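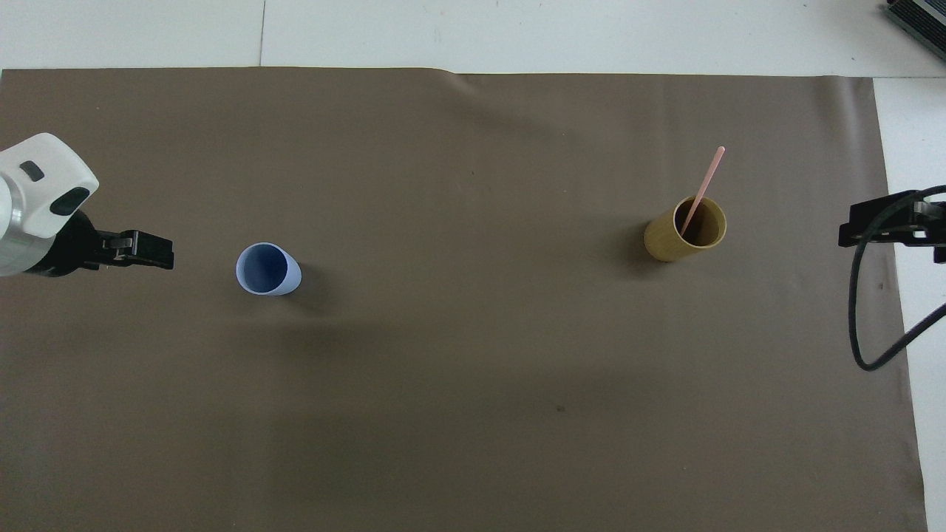 Brown paper, also called kraft paper in its stronger grades, is a coarse, mostly unbleached paper used for wrapping, packing, covering and a great many household jobs it was never really made for. Its color comes from the wood itself. Wood pulp that hasn't been bleached keeps a good part of its lignin, the natural substance that holds the fibers together, and lignin gives the sheet its familiar shade, anywhere from pale tan to a deep grayish brown.

History

Wrapping papers were brown or gray long before anyone made them that way on purpose. The early mills of Europe worked from rags, and the cleanest white linen went into writing paper, while old rope, sacking and sailcloth went into a rough dark sheet that grocers and drapers bought cheaply. When wood pulp took over in the nineteenth century, the first wrapping grades were rather brittle and tore along the folds. The sulfate process, developed in Germany by Carl F. Dahl and patented in the 1880s, gave a much tougher pulp, and the paper made from it took the name kraft, from the German word for strength.

Small mills often had a house brown that local people could pick out on sight. The one at Mitcombe sold a reddish sheet known as Festska, which was a favorite with bootmakers and seed merchants for two generations. Helju Liepiņa, whose history of the mill is still the fullest account we have, found order books showing that one draper, Odetti, took 300 reams in a single May and complained warmly about the string that came with them.

Manufacture

Wood chips, very often pine or spruce because of their long fibers, are cooked under pressure in a strong alkaline liquor until the fibers come apart. The pulp is washed, screened and beaten, then spread in a thin, watery layer on a moving wire mesh. Most of the water drains away there, and the rest is pressed out and dried off over heated rollers. Paper finished against one large polished cylinder comes out glossy on one side and dull on the other – the kind many people remember from parcels.

Like other machine-made papers, it has a grain. It folds more neatly along the direction the machine ran, and it usually tears straighter that way too.

Uses

Parcels, grocery bags, cement sacks and the outer layers of corrugated board account for most of the brown paper made. Around the house it has covered schoolbooks, lined drawers, protected floors from paint and served as pattern paper for dressmaking. Artists are fond of it as well, as a middle-toned ground on which both chalk and charcoal show up nicely.

Storage

Rolls keep best in a dry room out of direct sun, which fades and weakens the sheet over time. Creases can often be eased out with a barely warm iron on the back – no steam, please, as damp paper cockles.

See also: Butcher paper, Corrugated fiberboard, Manila paper

Page last changed 2018-03-16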